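Kids' Corner > How Stuff Works > Famous People

What Does a Manager Do for a Famous Person?

Suppose you become famous. You sing, or you act, or you fell off a chair in a funny way on television and now the whole country knows your face. Congratulations. Your phone will ring all day, and you will have no time left to fall off chairs.

So you get a manager.

A manager is a grown-up who looks after the working life of a performer. Performers are paid to be interesting. Managers are paid to know what time the van leaves.

Take Seon-mi Maeng, who plays the grumpy aunt in the TV comedy Plakura. Her manager is Hicham Mahrous. His day starts at 5:30 in the morning, when he calls to check that she is awake. She always says yes. He calls again at 5:40.

Then come the messages. One morning in December he had 269 of them. A soup company wanted her to smile at some soup. A school wanted her to open its new gym. A man in Birunmont wanted her to marry his brother. Hicham answered the first two himself and passed the third along to a lawyer, who sent back a one-word reply: "No."

Is that the same as an agent?

Not quite, though the two jobs get mixed up, even by people who do them. An agent finds the work: the movie part, the ad, the concert. A manager helps decide whether the work is a good idea, and then makes sure the star turns up for it wearing both shoes. Very famous people may also have a publicist, who talks to reporters, and an assistant, who holds the coffee.

Why do reporters call the manager?

When a star is sick, or late, or has suddenly shaved off an eyebrow, newspapers want to know why. They call the manager or the publicist, and you will read something like "her manager said she is resting." This short, careful message is called a statement. Firouzeh Nikzad, who writes them for a talent company named Goltemico, once spent a whole afternoon on one that was 25 words long. Most of that time went on deciding between "tired" and "very tired."

A statement should be true. It doesn't have to tell you everything. Stars are allowed to keep some things private, just as you are allowed not to tell the class what happened at your birthday party.

How do managers get paid?

Usually they get a share of what the star earns. If the share is 10 percent and the star makes $50, the manager gets $5. If the star makes nothing, the manager gets 10 percent of nothing, and you can work that one out without a calculator.

Can I be one?

Maybe! You'd need to be organized, polite on the phone and good at saying no to people who are used to yes. If you have ever got a little brother out the door with his coat on, you have already done the hard part – he just wasn't on TV.

Comments

Ye-seo Yeom: my mom does this but for me and she does not get 10 percent

Jong-dae Yeo: Read this with my daughter. She now wants a publicist. She is seven.

gymkid224: did the school get her to open the gym??

Contact us | © Song Kids' Pages | Back to top

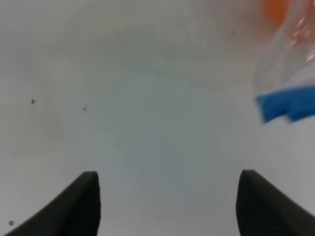
Two black gripper fingers with a wide gap between them.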